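Taches brunes sur un panneau blanc, comment nettoyer sans rayer ?

Entraide Maison > Nettoyage > Surfaces
Publié le 2019-02-22 par stostska_k

Bonjour à tous. Je m'excuse d'abord pour mon français, j'apprends encore. J'ai chez moi une grande plaque blanche qui me sert de plan pour bricoler et pour poser les choses. Je l'ai reçue avec l'appartement en septembre, donc je ne connais pas la marque ni la matière exacte. Je pense que c'est une sorte de plastique, mais je ne suis pas certaine. Depuis peu il y a sur elle des traces brun-rouge, en petites lignes courtes l'une au-dessus de l'autre, comme une échelle. Au milieu elles sont plus foncées, et à côté il y a des petits points.

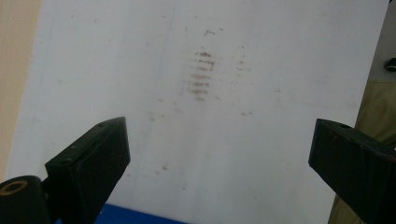
J'ai déjà essayé l'eau tiède avec le savon de vaisselle, 2 fois, et une éponge douce. Le résultat est faible. Ma voisine me conseille l'eau de Javel, mais j'ai lu que la Javel peut fixer la rouille. Est-ce que c'est vrai ? Je voudrais aussi éviter la pierre blanche, parce que j'ai peur de rendre la surface mate à un seul endroit.

Le reste est moins grave, ce sont des marques grises et des lignes très fines un peu partout. Je ne sais pas si ce sont des rayures ou seulement de la saleté. Quand je passe l'ongle, je ne sens presque rien.

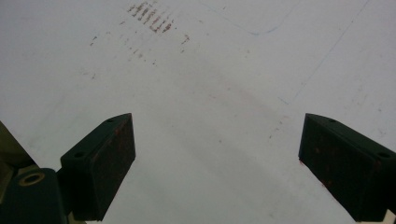
Landry
Bonjour, pour la Javel vous avez bien lu, il ne faut pas en mettre sur la rouille. Et surtout jamais de Javel avec du vinaigre ou un autre acide, c'est dangereux à respirer. Prenez du jus de citron ou du vinaigre blanc sur un chiffon, posez-le sur les traces cinq minutes, rincez bien. Recommencez s'il le faut. Faites d'abord un essai dans un coin. Si ça ne change rien du tout, c'est peut-être de la peinture ou du café et l'acide ne servira pas.

Grirkus
gomme magique et c'est réglé

Veris
Bonjour. Je ne suis pas francophone non plus, alors je comprends votre souci d'écrire correctement ! J'ai eu le même problème avec une table blanche dans mon garage. Je ne suis pas d'accord avec la gomme magique comme premier essai : elle est un abrasif très fin, et sur une surface brillante elle laisse une zone plus terne que l'on remarque avec la lumière de côté. Je la garderais pour la fin, sans appuyer.

Voici comment j'ai procédé. J'ai d'abord enlevé la poussière avec un chiffon sec en microfibre. Ensuite j'ai préparé une pâte avec 3 cuillères de bicarbonate et un peu d'eau, et je l'ai laissée reposer sur les taches sans frotter. Après dix minutes j'ai essuyé avec un chiffon humide, toujours dans le même sens.

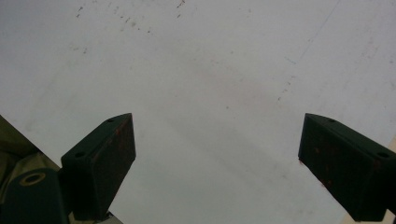
Pour les marques grises, l'alcool ménager a suffi chez moi, mais il faut être prudent si votre plaque est en acrylique, car l'alcool peut la fendiller. Si vous ne connaissez pas la matière, restez avec le savon. Les lignes fines qui ne partent pas au lavage sont probablement des rayures et je les laisserais tranquilles. Regardez aussi le dessous des objets métalliques que vous posez sur la plaque. Chez moi c'était le pied d'un étau, et les taches revenaient chaque semaine avant que je mette un morceau de feutre.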